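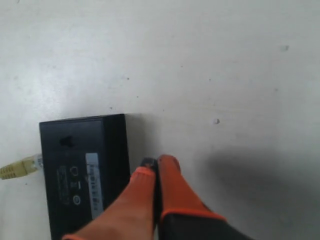
A small black networking box with a pale yellow Ethernet cable connected, label side up. Photo: Ukodell

UKODELL OPENS HOME NETWORK EQUIPMENT SERVICE TO ALL TENANTS IN GRESIDSIDE

Free checks, labelling and returns for routers, adapters and power-line boxes to run from November

GRESIDSIDE, November – Ukodell, the housing provider for Gresidside and the neighbouring district of Danden, has today confirmed that its home network equipment service will be open to every tenant household in Gresidside. The service was first offered in 13 buildings on the Danden side of the district and covers the small plastic boxes, leads and power supplies that bring an internet connection from the wall to the rest of the home.

Under the service, tenants may bring in any router, network adapter or power-line box, whether it is in daily use or has been sitting in a drawer. Staff will read the label, record the model and serial number, test the ports and tell the tenant what the equipment is and who it belongs to. Where equipment is on loan from an internet provider and is no longer needed, Ukodell will pack it and arrange its return. Where it belongs to the tenant and is in good order, it can be kept, passed on or left with Ukodell for use in another home.

There is no charge to tenants for any part of the service.

Euan Gillies, Head of Resident Services at Ukodell, said: "Most of our tenants have at least one of these boxes and many have several. They arrive by post, they are put on a shelf or behind the television, and when the tenant changes provider another one arrives. After a few years people are left with a collection of black boxes and cables and very little idea of which ones matter. We have had tenants pay charges for equipment they would gladly have sent back, had they known it was not theirs."

He added: "The printing on the underside of these products is very small. A good number of our tenants cannot read it without help, and I include myself in that. Having someone sit down and go through it with you takes a few minutes and saves a great deal of bother."

What the service offers

The service is based at the Dow Centre in Gresidside, where a ground-floor room has been fitted with a test bench, good lighting and a desk magnifier. Tenants may call in without an appointment between 10am and 4pm on the days shown on the notice board in their building. Those who cannot travel may ask for a home visit through the usual Ukodell contact line.

At the centre, each item is dealt with in the same order. The casing is wiped down and looked over for cracks, scorching or loose parts. The label is read and its details are entered on a record card, with one copy for the tenant. The item is then connected with a known good cable and each port is tried in turn. Cables are tested separately, as a fault in a lead is often mistaken for a fault in the box.

Tenants who keep their equipment will be offered a large-print sticker giving the type of device in plain words, the name of the provider if there is one, and the month in which it was checked. Stickers are placed clear of vents, ports and the maker's own label. Tenants may decline the sticker if they prefer.

Ukodell does not ask for, record or store Wi-Fi passwords. Where a password is printed on a product label, it is left off the record card. Routers handed in for use in another home are reset to their original settings in front of the tenant before they leave the bench, and the tenant signs to confirm that this has been done.

Findings from the Danden buildings

During the first stage, tenants in the Danden buildings brought in equipment of many ages and makes. Around 100 items were looked at in the opening weeks. The most common query concerned power-line boxes, which send a network signal through the electrical wiring of the home and are normally used in pairs. Many tenants had only one of a pair plugged in, the other having been unplugged to free a socket and then put away.

The second most common query concerned cables. Staff found that network leads were frequently stored apart from the devices they had come with, and that tenants were unsure whether a lead of one colour could be used in place of another. Ukodell wishes to make clear that the colour of the outer covering does not by itself show what a network cable can do. The printing along the cable is a better guide, and staff at the Dow Centre will be pleased to read it for any tenant who asks.

Several tenants had bought new equipment to deal with slow connections when their existing equipment was sound. In such cases the usual causes were a damaged connector, a plug not pushed fully home, or a router placed inside a closed cupboard. Guidance on all of these points is set out in a leaflet that will be delivered to each Gresidside household during November.

The first stage also led to some changes in the way the service is run. The record card was shortened after tenants said that it asked for too much. A second chair was placed at the bench for relatives and carers. Items waiting to be returned to providers are now kept in individual trays with their own power supplies and leads, following two early cases in which a power supply was sent back with the wrong router. Both were put right with the providers concerned and no tenant was charged.

Advice to tenants before visiting

Tenants are asked to bring each device together with any power supply and leads that they believe belong to it. If they are unsure, they should bring everything. It is helpful to note which socket each lead was plugged into before it is removed, and a photograph taken on a mobile phone is quite enough for this purpose.

Equipment which is in use for a telephone line, a care alarm or a door entry system should not be unplugged. Tenants with equipment of this kind should ask for a home visit, and staff will check it where it stands. Any device that is hot to the touch, smells of burning or has a damaged mains plug should be switched off at the wall, left alone and reported to the Ukodell repairs line at once.

Boxes fixed to the wall by a provider's engineer are not covered by the service and must stay in place.

Staffing and training

The service will be run by members of Ukodell's existing resident services team. All staff working at the bench have completed an in-house course covering electrical safety, the handling of personal information and the main types of home network equipment. The course runs for 13 hours across several sessions and includes time spent at the bench under supervision. It was drawn up by Ukodell's own technical staff and will be repeated each year.

Mr Gillies said: "Our staff are not there to sell anything or to recommend one provider over another. They will tell a tenant what the item is, whether it is working and what the choices are. If a tenant wants to take it home and put it back in the drawer, that is entirely up to them."

Reuse and recycling

Equipment given to Ukodell for reuse will be held at the Dow Centre and offered first to tenants moving into a new home. Network cables will be sorted by length, tested and bundled with a paper tie. Adapters and power-line boxes will be kept in matched pairs wherever possible.

Items that do not pass their checks will be sent for recycling through Ukodell's existing arrangements for small electrical goods. Serial numbers will be noted before items leave the building so that any later query from a provider can be answered. Tenants who would like written confirmation that an item has been recycled may ask for it when they hand the item in.

Next steps

Letters will be sent to Gresidside tenants building by building, beginning with those nearest the Dow Centre. Each letter will include the opening times, the leaflet and a short form for requesting a home visit. Large-print and audio versions are available on request.

Ukodell will review the service once it has been running across Gresidside for a full winter. The review will look at the number of items returned to providers, the time taken for home visits and the comments left by tenants on the record cards. A short report will be placed on display at the Dow Centre and in the entrance hall of each building.

Tenants in Danden may go on using the service as before and need take no action.

ENDS

Notes to editors

Ukodell provides and manages rented homes in Gresidside and Danden.

The home network equipment service is open to Ukodell tenants and to members of their households. Leaseholders may use the bench at the Dow Centre but cannot at present request a home visit.

The service does not cover televisions, set-top boxes, mobile phones, tablets or computers.

Euan Gillies is available for interview. Requests should be made to the Ukodell press office, which can also arrange for members of the press to visit the Dow Centre outside opening hours.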